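Floltis white table, six months in

I've been meaning to write this up since February, when the old desk finally gave way under a box of Inna's books (sorry, Inna Polishchuk, they were lovely books and it was a rubbish desk). I wanted something plain and white with a decent amount of top to it, and after far too many evenings of scrolling I went for the Floltis from Hetis. It cost me 166 pounds with delivery, and the firm dropped it off on the morning they'd said they would, which has never happened to me before!

Putting it together was fine. The leaflet says 17 steps but a good few of those are "turn the table over" or "check the bolts", so don't let it put you off. I did it on my own in an evening with the radio on. The one fiddly bit is getting the last leg to line up, and I'd say leave all the bolts a bit slack until every leg is on, then go round and tighten the lot. I did it the other way the first time and had to start again, muttering.

Now, the top. I love it. It's a proper clean white, not the slightly creamy sort that looks grubby next to a white wall, and it makes the whole corner feel brighter in the afternoons.

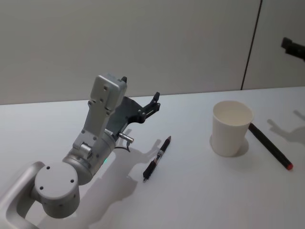 Cleaning it is a doddle as long as you're quick. Tea comes off with a damp cloth, and so does pencil. Biro needs a bit of washing-up liquid and some elbow grease, and I've got one faint blue line near the back that I think is there for good. Turmeric, well, just keep your lunch somewhere else. I haven't managed to scratch it yet, though I do use a mat for anything with a blade.

Wobble: a tiny bit, if you lean on one corner while you're writing. I stuck a felt pad under one foot and it's been much better, but my floor is old and wonky so I can't blame the table for all of it. Valter Gouveia has the Tkachenko one, which was nearer 400, and his is steadier, I'll give him that. It also weighs a ton and took two of us to get up the stairs.

My only real grumble is the edges, which are a bit sharp on the forearms if you sit there all day. I'd have liked them rounded off. Delivery to Bristow was free when I looked, but check your own postcode first as it does vary.

9 out of 10 from me, and I'd buy it again.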